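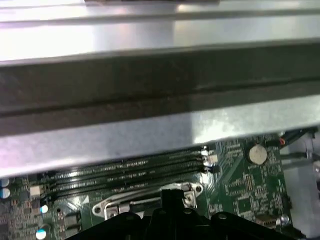 Ellwood shop teaches robot arms to work inside old computers, one memory stick at a time

A desktop computer is a miserable place for a robot to work. The slots are narrow, the clips are tiny, cables hang where you don't want them, and almost everything shines. That's exactly why a small team at Brikent has spent the season with its grippers deep inside one, recording example after example for a learning system called Sollon.

The idea is simple enough to explain to a ten-year-old (and the team has, during a school visit). A person guides the arm through a job, such as putting a memory stick in its slot. Cameras and joint sensors record the whole thing. Do it again with the case turned a little. Do it again with a different person at the controls. Feed it all to Sollon and see if the arm can manage the job without help.

So far the team has 600 finished recordings, and 232 of those are memory work alone. Processors come next on the list, and they're the part everybody in the room gets excited about.

"Memory is a push and a click," said Rekha Iyengar, who leads the recording work. "A processor is a different animal. You set it down flat, you let go gently, and if you're off by a hair you have to feel that and back up. I love watching people do it through the arm. You can see them holding their breath!"
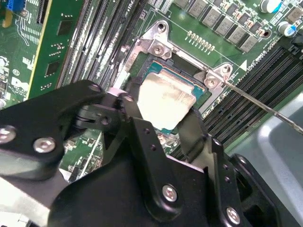

A gripper holds a desktop processor at its socket while the tip of a screwdriver reaches in toward the bracket.

Iyengar wants the fumbles too. Early on, operators would stop and throw out a recording any time a part slipped or went in crooked. Now they keep going, fix the mistake and save the lot. Recordings with a recovery in them get their own tag, and there are 200 so far. She'd like a good many more before the first full training run.

The operators take turns in short shifts, and they don't all work the same way. Alfredo Navarro repaired office computers for years before he joined, and he goes in fast and low. Clive Dobson had never opened a computer case in his life. His recordings run nearly twice as long as Navarro's, with a lot of hovering and second looks, and the team is delighted to have them. A system that has only ever watched one expert tends to get lost the moment it strays from that expert's path.

"I thought they'd want me to speed up," Dobson said. "Rekha told me to please stay slow and stay nervous. Easiest instructions I've ever had."

Small things get changed between sessions. The lamps are moved, since glare off bare metal can wash out a close-up camera completely. The case is shifted along the table. Sometimes the processor socket is filled, and sometimes it's left open.
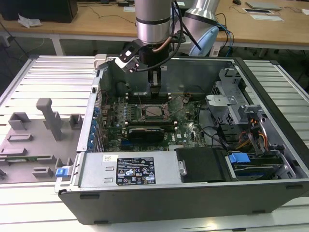

The close-up view alone can't tell the whole story, so each session is recorded from several places at once and the streams are lined up afterward. That last chore used to eat up entire afternoons. Navarro wrote a script over the summer that does most of it while the team is at lunch, and he has been accepting thanks in the form of pastries ever since.

Where does all this lead? Brikent has its eye on Fimness, the electronics recycling center across town, where sorters take apart retired office machines by hand. Plenty of good memory and processors come through the door there, but pulling and checking them is slow, fiddly work, and a lot of it never gets done. Glenys Stockdale, who runs the sorting floor, came by to watch a session in September and ended up staying until closing time.

"I brought a list of questions and forgot to ask most of them," Stockdale said. "They let me have a go at the controls. I got one stick of memory in and I was grinning all the way home."

Her go was saved along with the rest, by the way, crooked start included.
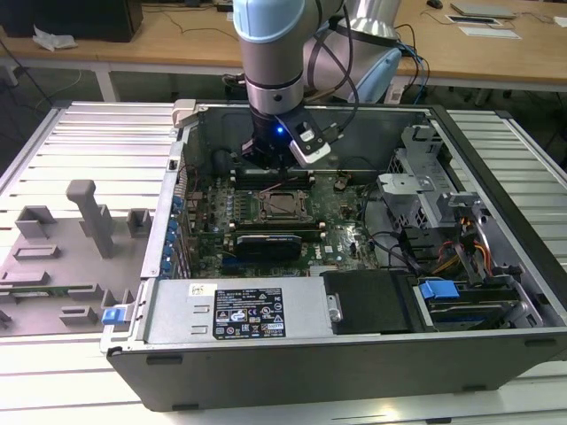

ELLWOOD, September

The next round of recording is already set. Two new tasks join the list: unplugging drive cables and lifting out a graphics card, both of which will need both arms working together. Barry Kershaw, who keeps the hardware running, is making new fingertips with a softer pad for the cable work and expects to have the first pair ready before the round begins.

Brikent plans to share a portion of the recordings with college robotics labs once they've been checked and labeled. Labs that would like to be on the list can leave their details at the front desk or ask for Iyengar by name.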